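Masking the gripper out of a wrist camera image before you segment cloth

Posted by Elin Powell, May 4, 2019
Filed under: perception, calibration, tutorials

In the Derkari project we fold and hang cloth with one arm, and the wrist camera sees its own fingers in every image. For a long time I ignored this. The segmentation gave me a nice blob, the blob had a center, and I sent the center to the planner. Then one afternoon the planner wanted to grasp the finger tip, and I had to do the work properly. I write down the steps so that the next person in our lab (and maybe you) can do it in one hour and not in one week as I did.

What you need

A camera fixed to the wrist, so that it moves together with the gripper. If your camera stands on a tripod, this page will not help you much.
A gripper driver that reports the finger opening with a timestamp. We use the Zervas driver, but any driver is fine if the timestamp is from the moment of reading and not from the moment of publishing.
Python 3, NumPy and OpenCV.
A piece of cloth for testing. Take one with a texture and a border that look different from each other, so you can see which of them your code is losing.

Step 1. Record the empty gripper

Point the camera at a plain wall with even light. Remove everything from the fingers. Record the gripper in 4 openings: fully closed, fully open, and two positions between. Keep the exposure fixed. If auto exposure is on, the black plastic will change its brightness each time the background changes, and all your thresholds will be wrong later.

In our setup I record 600 images per opening and take the median for each pixel. This is probably more than necessary, but it takes less time than a cup of tea and it removes the noise in the dark parts.

Step 2. Make one mask for each opening

Do not try to get the mask only with a brightness threshold. I tried. Black plastic is not black everywhere: the flat shoulders of the base reflect the lamp and come out gray, and a bright rim on the base can have the same value as a wall in shadow. Use the threshold for a first proposal, then correct the outline by hand in a paint program. You do it only once for each opening, so please be patient here.

Two more notes for this step:

Fill all holes inside the outline. Screw holes and recesses belong to the gripper, even if some background color is shining in them.
Save the mask as a one-channel PNG. Never use JPEG, it makes a soft edge and you get values that are neither 0 nor 255.

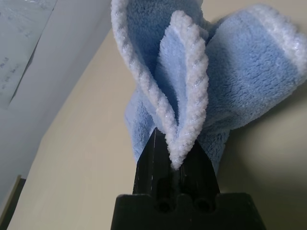
The difficult part is the region where cloth and finger overlap. When the fingers hold something soft, the material does not stay politely behind them. It falls over the sides and covers a part of the finger, and the mask from Step 2 will cut away pixels which are really cloth. For a center of mass this is a small error. For edge tracking it is a big one, because the border goes into the pinch point exactly at the place where you have deleted it.

Step 3. Split the mask in two zones

I use a hard zone and a soft zone. The hard zone is the base and the lower part of the fingers. We never see cloth there in our tasks, so these pixels are always removed. The soft zone is the upper part of the fingers and a margin outside it. We use a margin of 13 pixels, made with a dilation of the finger mask. In the soft zone the code has to decide for each pixel.

Here is the decision in short form:

if hard[y, x]: label = GRIPPER
elif soft[y, x] and sat[y, x] < s_min and val[y, x] < v_max: label = GRIPPER
else: label = UNKNOWN

UNKNOWN goes to the cloth segmentation as usual. For colored cloth on black fingers this is enough. It also works for a white border, as the brightness test saves it even when the saturation is low. It does not work for black or dark gray cloth. There I have no good answer yet, only the depth image, and at this short distance our depth image is mostly empty.

Step 4. Choose the mask at run time

Read the finger opening with the timestamp nearest to the image timestamp, and take the recorded mask with the closest opening. Do not interpolate between two masks by mixing pixels. It gives you ghost fingers. If four masks are too few, record more.

Thick cloth keeps the fingers a little bit open, so a closed command does not mean a closed gripper. Use the measured opening and never the commanded one. This was my bug in September, and it cost me many evenings.

Step 5. Check it

Draw the label image over the camera image with half transparency and look at the finger tip while the arm moves slowly. Look for these errors:

A thin line of GRIPPER along a fold in shadow: v_max is too high.
Pieces of finger labeled as cloth, usually on scratches or shiny parts: v_max is too low, or the light has changed after Step 1.
The whole mask is shifted to one side: the camera mount is loose. Tighten it and start again from Step 1.

The scripts are in the Fembridge repository under tools/selfmask. The threshold values are in the config file and not in the code, and they are for our lamp, so please measure your own.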